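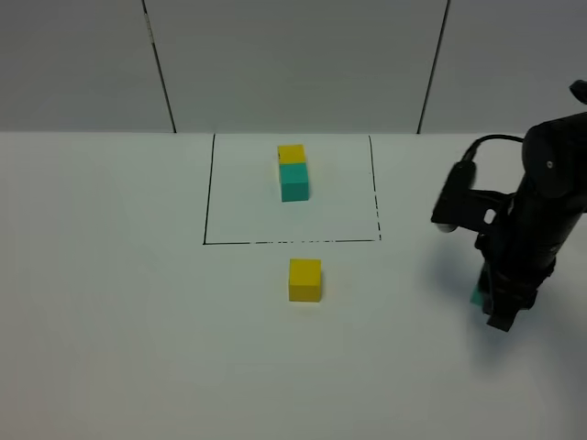 Plain coloured blocks have come back to the family table this spring, and the cheapest sets are often the most used. Gekisis sells its foam cubes in bags of 12, in yellow and teal, and Canpolat has a similar bag due in November.

Foam is quiet on a hard floor and weighs next to nothing. It also dents if it's stored under heavier toys, so keep it in its own tub.

Draw a border

A rectangle in black marker gives a game its edges. Start with four cubes, two of each colour, and take turns building inside the line. Test the marker on a hidden corner of the table first - some laminates stain. 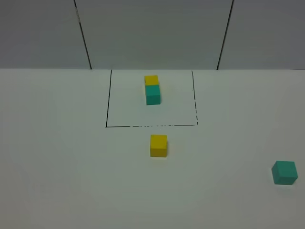
Where to buy

Gredano stocks both colours in store. Flastudus sells online only, with orders open from Tue 4 October.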